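Stop Calling It a Turnkey Cell

Every few months somebody sends me a brochure for a bin picking cell that needs "virtually no maintenance." I have kept these brochures. They are glossy and they all show the same thing, a spotless arm over a spotless bin, with no cable anywhere in sight. I would like to know where they hide the cables.

I spent most of the winter with the cell at Bresamier, a repacking outfit that bought its arm from a reseller called Skimico. The pitch was the usual one. The arm takes mixed goods out of a gray bin, the software does the thinking, and your people go do something better. The arm is good, I will say that. In all the time I watched, it never once gave trouble by itself. What ate up the hours was everything hanging off it and everything sitting under it.

Start with the cables. A tool on the end of an arm wants power and signal, and those lines have to get from the base to the wrist somehow. On the expensive systems they go inside. On most of the cells I have been in, they run along the outside, held by straps and zip ties, with a loop left at the wrist so the last joint can turn. How big should the loop be? Ask three integrators and you will be there past lunch. Too short and it pulls on the connector. Too long and it hangs down into the bin and drags across whatever you are trying to pick up. Vikas Agarwal, who set up the Bresamier cell, tied his loop four times in January before he stopped touching it. None of that was in the quote.

Then there is the bin. You would think a bin is a bin. But the arm has been told where the walls are, and if someone bumps the thing with a hip, the arm has been told wrong. So you clamp it. Skimico's install sheet says to "secure the bin in a repeatable location" and leaves it there, as if that were a small matter. What it means in practice is a bar clamp out of a toolbox and tape on the table at the corners of anything that has to go back in the same spot. I have nothing against clamps and tape. They are cheap, and anyone can see when they have come loose. My complaint is with selling a machine at that price and letting the customer find out for himself that its accuracy depends on a clamp.

Kanchan Bhatt, who ran the cell on the second shift, kept a paper log. She wrote down every stop and what she did about it. The log runs to 88 entries, and I have read all of them. Two were the arm's controller asking for something reasonable. The rest were straps that had slid, ties that had snapped, a bin that had crept, and a great many lines that just say "clear film." Clear packaging is miserable for these systems. It shines, it crumples, and the camera sees the thing behind it.

People at the vendor end don't like this kind of talk. Bastien Lacroix, who sells for Skimico and is pleasant company, told me that a cell like that should do 1000 picks between visits from a technician. Maybe so. But Kanchan is not a technician on his spreadsheet, and she was visiting it all night long. If the person standing next to the machine with side cutters and a bag of ties doesn't count as maintenance, then I agree, it is virtually maintenance free.

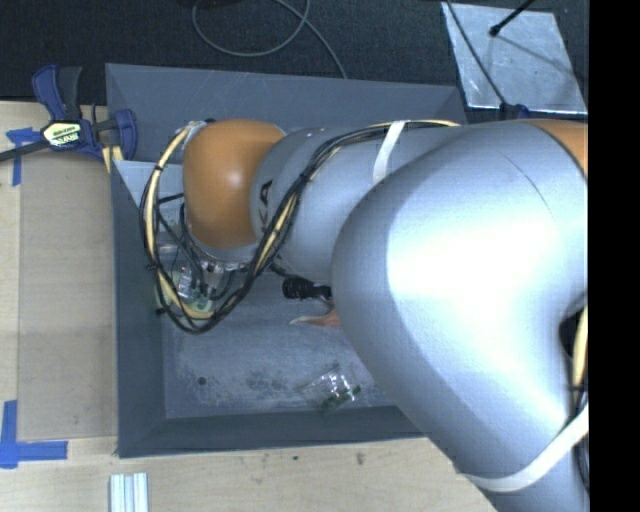 Who should be looking after the cables on a cell like this one?

The operator on shift, with paid time set aside for it and the authority to stop the arm.

I would put that in the contract, and I would put it ahead of the software license. Lock the arm out, run a hand along the whole bundle from the base to the wrist, cut off any tie that has gone sharp or loose and put on a fresh one. Jog the wrist slowly to both ends of its travel from outside the guard and watch the loop. Check the clamp. Look at the tape. It takes some 15 minutes if you aren't being hurried, and at Bresamier they were always being hurried.

Ermelinda Serrano, the plant manager, is now looking at a second cell, this one from Gautam. She showed me the brochure. There was a spotless arm in it. I asked her to find out who would be retying the cables at two in the morning, and she wrote that down under the price. As of last week the sales office had not gotten back to her.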